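로봇팔 두 대로 작은 통 정리하기: 동아리 신입 과제 따라 하기

동아리 과제 공지에는 "두 팔 협업으로 작은 통을 상자에 담는다, 난이도 하"라고 적혀 있었다. 난이도 하라는 말은 믿지 않는 게 좋다. 팔 한 대로 블록 하나 집는 것과 팔 두 대가 같은 책상 위에서 움직이는 것은 전혀 다른 일이고, 공지를 쓴 사람도 아마 마지막으로 직접 해 본 지 오래됐을 것이다. 그래도 순서대로 하면 되기는 한다. 교내 자동화 경진대회 예선이 8월이라 그 전에 한 번은 끝까지 돌려 봐야 하니, 우리 조가 했던 방식을 그대로 적어 둔다.

이 글은 조종 장치로 팔을 움직여 시연 데이터를 모으고, 그걸로 동작을 학습시키는 과정 중 앞부분만 다룬다. 학습 쪽은 Baran 저장소의 설명서를 보면 된다. 설명서가 친절하다는 소문도 있던데 글쎄, 읽어 보고 판단하시길.

준비물

로봇팔 두 대와 손목 카메라
뚜껑 달린 작은 둥근 통 여러 개
반투명 플라스틱 상자 하나
무광 마스킹 테이프, 줄자, 연필
Trornia 기록 프로그램이 깔린 노트북

통은 아무거나 써도 된다고들 하는데 나는 반대다. 뚜껑이 넓고 납작한 것은 집게가 뚜껑 윗면을 긁고 지나가고, 몸통이 매끈한 것은 조금만 비스듬히 잡아도 돌아간다. 처음에는 손가락 사이에 여유 있게 들어가는 크기로 한 종류만 고르고, 잘 되면 그때 섞는다. 대회 규정에는 통 지름이 42밀리미터로 정해져 있으니 연습용도 여기에 맞추는 게 낫다. 내용물은 가벼운 걸로 반쯤만 채운다. 가득 채우면 흔들리는 소리가 안 나서 좋지만 떨어뜨렸을 때 더 멀리 굴러간다.

1단계. 책상 높이와 자리 잡기

프레임 안쪽 모서리를 기준점으로 잡고 줄자로 작업 구역을 잰다. 우리 조는 가로 380밀리미터짜리 구역을 썼다. 더 넓게 잡으면 멋있어 보이지만 팔을 끝까지 뻗은 자세에서는 집게 끝이 떨린다. 제원표에 나온 도달 거리는 아무것도 들지 않은 상태의 값일 가능성이 높으니 그대로 믿지 말고 통을 든 채로 네 귀퉁이를 직접 찍어 본다.

통이 놓일 자리는 테이프로 표시한다. 테이프를 너무 크게 붙이면 나중에 모델이 통 말고 테이프를 보고 찾아간다. 작년 조가 그렇게 해서 테이프를 떼는 순간 성공률이 바닥을 쳤다고 한다. 진짜 원인이 테이프였는지는 확인된 적이 없지만, 굳이 같은 실수를 반복할 이유도 없다. 연필로 작은 점만 찍고, 녹화 전에 테이프는 전부 뗀다.

2단계. 팔 고정 확인

클램프를 손으로 잡고 흔들어 본다. 움직이면 안 된다. "어제 조였다"는 말은 확인으로 치지 않는다. 팔이 급하게 멈출 때마다 조금씩 풀릴 수 있어서 쉬는 시간이 끝날 때마다 다시 조이는 편이 낫다. 케이블은 팔이 가장 멀리 갔을 때도 당겨지지 않도록 여유를 두되, 바닥으로 늘어진 부분은 사람 발이 닿지 않는 쪽으로 뺀다.

3단계. 손목 카메라 화면 맞추기

카메라 각도는 집게 두 손가락 끝이 화면 아래쪽 가운데에 오도록 맞춘다. 손가락이 안 보이면 언제 닫아야 하는지 알 수가 없고, 너무 크게 보이면 정작 통이 가려진다. 인터넷에 돌아다니는 Tenex 마운트용 각도표는 참고만 하자. 우리 마운트에 그대로 넣었더니 손가락이 화면 한쪽으로 쏠렸다.

조명도 본다. 나무 상판이라 괜찮을 줄 알았는데 천장등이 판자 위에 희끄무레하게 비친다. 흰 뚜껑이 그 위에 놓이면 윤곽이 흐려지니, 반사가 심한 자리는 통을 놓는 위치에서 빼거나 등을 하나 끈다.

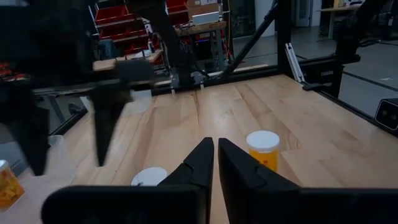 집게 정렬과 접근

손목 카메라로 보면 집게 두 손가락이 거의 맞닿아 있고, 오른쪽 주황빛 통의 아래쪽은 손가락에 가린다. 이 상태에서 바로 내려가면 안 된다. 가려진 부분에 뭐가 있는지 화면만으로는 모르기 때문이다. 팔을 조금 뒤로 빼서 통 전체가 보이게 한 다음 집게를 벌리고, 통이 두 손가락 사이 한가운데에 들어왔을 때 천천히 접근한다.

다른 팔의 위치도 같이 봐야 한다. 왼쪽 위에서 다른 팔의 집게가 플라스틱 상자 위까지 내려와 있을 때는 같은 높이로 상자에 들어가지 않는다. 한 팔이 상자 쪽에 있으면 다른 팔은 통 쪽에서 기다린다. 충돌 방지 기능이 있으니 괜찮다는 선배도 있는데, 그 기능이 두 팔 사이의 거리까지 계산하는지 설정 파일에서 찾아보고 나서 믿어도 늦지 않다. 우리는 못 찾았다.

4단계. 잡기

집게는 뚜껑 말고 몸통을 잡는다. 뚜껑을 잡고 들면 처음 몇 번은 성공한다. 그러다 뚜껑만 들려 올라온다. 몸통 중간보다 살짝 위를 잡고, 닫는 힘은 낮게 시작해서 통이 미끄러지지 않을 때까지만 올린다. 힘을 최대로 두고 쓰는 조가 매년 있는데 통이 찌그러지면 다음 녹화부터 모양이 달라져서 데이터가 지저분해진다.

들어 올린 뒤에는 잠깐 멈춘다. 멈춘 동안 통이 기울지 않으면 이동하고, 기울면 내려놓고 다시 잡는다. 기운 채로 옮겨서 운 좋게 들어간 것을 성공으로 저장하면 모델은 그 버릇까지 배운다.

5단계. 상자에 넣기

상자 벽이 뿌옇게 비치는 재질이라 안쪽 깊이가 카메라로는 잘 안 읽힌다. 벽 위쪽 테두리를 기준으로 높이를 잡고, 테두리를 넘긴 다음 내려간다. 집게는 통 바닥이 닿은 뒤에 연다. 공중에서 놓으면 소리도 크고 통이 옆으로 누워서 다음 통이 들어갈 자리가 없어진다.

이미 들어간 통이 기울어 있으면 그대로 두고 빈 쪽에 넣는다. 중간에 사람 손으로 세워 주고 싶은 마음은 알겠는데, 녹화 중에 손이 들어가면 그 기록은 통째로 버려야 한다.

6단계. 기록과 정리

Trornia에서 새 세션을 만들고 한 번의 시도를 기록 하나로 저장한다. 여러 번을 길게 한 파일에 담으면 나중에 자르느라 더 오래 걸린다. 우리 조는 쓸 만한 기록 47개를 모으고 학습을 돌렸다. 이 숫자가 충분한지는 나도 모르겠다. 발표 자료마다 "이 정도면 된다"는 숫자가 다 다르고, 실패한 시도를 몇 개나 버렸는지는 대개 적혀 있지 않다.

그래서 버린 기록도 이유를 적어 따로 둔다. 이를테면 이런 식이다.

잡기 실패, 뚜껑 들림
두 팔 간격 너무 가까움, 중단
통 쓰러짐, 손으로 세움

같은 이유가 3번 연속 나오면 녹화를 멈추고 1단계부터 점검한다. 조종하는 사람을 바꾸는 것도 방법이지만 조종 습관이 다르면 움직임이 섞이니 한 세션 안에서는 바꾸지 않는다.

자주 막히는 부분

팔이 시작 자세로 돌아가지 않는다
세션을 강제로 껐을 때 주로 생긴다. 전원을 바로 내리지 말고 팔을 손으로 받친 다음 끈다. 받치지 않으면 그대로 책상에 떨어진다.

화면이 자꾸 끊긴다
카메라 여러 대를 허브 하나에 몰아 꽂았는지 본다. 허브 포장에 적힌 속도는 한 대만 꽂았을 때 이야기일 수도 있다.

연습 때는 되는데 시연 때만 안 된다
통 위치를 조금씩 바꿔 가며 녹화했는지 확인한다. 늘 같은 점에만 놓고 모은 데이터라면 모델이 그 자리를 외웠을 뿐이다. 동아리 발표회에서 통을 손가락 한 마디만 옮겨 달라고 하면 금방 드러난다.

Bredness 보조 프로그램을 쓰면 자동으로 된다던데
써 봤다. 자동으로 되는 건 파일 이름 붙이기까지였다. 성공과 실패를 가르는 기능은 통이 상자 바깥에 있는데도 성공으로 표시한 적이 있어서 우리 조는 결국 영상을 하나씩 다시 봤다. 판정 기준 값을 고치면 나아진다는 답을 받았지만 어떤 값으로 고치라는 말은 없었다. 쓸 거라면 파일 이름 기능만 켜 두고 판정은 끈다.

다음 조에게 넘길 때는 클램프 위치를 연필로 표시해 두고, 세션 폴더에 카메라 각도 값을 적은 메모를 같이 넣는다.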